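Keeping the kitchen cell in good order: what we changed at Closstead this spring

Many readers asked how the small kitchen cell is looked after between sessions, so this month we use our space for it. The short answer is that the arm itself gives us little work. Most of our time goes to the gripper, the cables and the position of the kitchen in front of the table.

The cell came to Closstead from our old room at Nenelach in March. After the move the arm could still repeat its taught positions, but the gripper arrived a little too far to the left of everything. At first we suspected the wrist joint and took it apart for no good reason. The real fault was simple: the kitchen stood at a small angle to the table. Now we set the kitchen first, then clamp the table, and only then switch on the arm.

The start-up check takes four minutes if all is well. We send the arm to its rest position and look at the forearm from the side. Then we open and close the gripper with nothing in it, and listen. A clean motor sound is fine. A clicking sound means that a screw on one of the fingers has become loose again, and this must be tightened before any object is touched. We had to replace 2 of these screws in April, both on the same finger.

After this comes the cup test. The arm takes a cup by its upper part, lifts it from the counter, waits and puts it down. If the cup turns in the fingers, we clean the inside of the fingers with a dry cloth and repeat the test. Please do not raise the gripping force as a first solution. It hides the problem for a day or so and makes the motor warm.

The cables need more patience. They must have enough slack to follow the wrist in every direction, but a loop that is too long can catch on the pan lid or on the hanging utensils. Our rule is to move the arm by hand through its full reach with the power off, slowly, and to watch the loop near the wrist – this is the place where it goes wrong. The camera bracket is checked at the same moment. If somebody has touched it, the calibration has to be made again, and this costs 45 minutes.

The fingers are inspected after every 60 hours of running. Scratches are not a reason to change them. A finger that has started to bend is. Spare ones are in the second drawer, together with the short hex key, which should please stay there.

The checklist from the Chraibi workshop has been updated with all these points, and a printed copy hangs at the cell. The next item on our list is a better stop for the table feet.
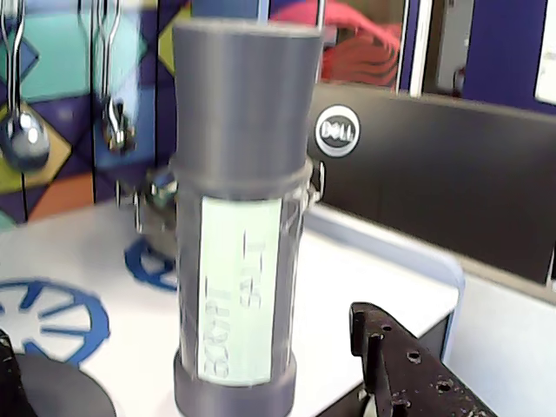 The wrist camera and the gripper at the cup can be seen in the second picture.
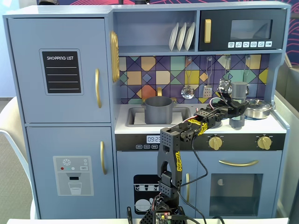 Text and pictures: the cell maintenance group, Trerkance newsletter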